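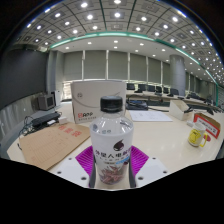
I have been reading The Salt Ledger, Rochelle Tautahi's 800-page graphic novel about a family of surveyors, and I'd like to complain about the maps. There are 27 of them. They are gorgeous, every one, hand-lettered and crammed with tiny goats, and each arrives at the exact moment somebody is about to open a door. I have come to think of them as packaging. Publishers didn't invent the trick, of course; a plain clear bottle with a black screw cap gets a purple-black drop, a patch of bright blue and a spread of reddish-brown and mauve points across its label, and you've formed an opinion before you've had a sip. Comics have the same power over us, and lately they lean on it hard.

I like nice books. I own the Steinbach slipcase of Tautahi's first series, with the ribbon, and I have used the ribbon. But somewhere in the last few years the trade collection became an event, and the story inside it became one of the event's sponsors. You get a blank page, then a quotation, then a chapter title on a page of its own, then a second blank page in case the first one was too stimulating. By the time Umis the surveyor says his opening line, I've turned so many sheets of heavy cream stock that I feel I've done some surveying myself.

The defense is that this is pacing. Sometimes it is. In chapter 5, when the road to Cokcombe floods, Tautahi gives us a spread of gray water with nothing in it, and I sat there longer than I have sat with most novels. That page earns its silence. The one after it, which repeats the silence at a slightly different gray, is a bit full of itself.

Compare Jeanie Baxter's Trestelent, which came out in November as a stapled pamphlet on paper I'd hesitate to wrap fish in. Baxter has no room for an epigraph. She gets a marriage, a burglary and a very good joke about soup into the first 2 pages, and the lettering runs so close to the trim that I lost part of a word on my copy. I've read it four times. I've lent it out and had to ask for it back – twice, with an edge in my voice the second time.

None of this means The Salt Ledger is bad. The sister's trial is as tense as anything I've read in the form, and the last goat map, I admit, made me laugh out loud on a bus. I only wish Tautahi trusted her people to hold my attention without a compass rose behind their heads. Volume two has been announced with gilded edges. I've ordered it.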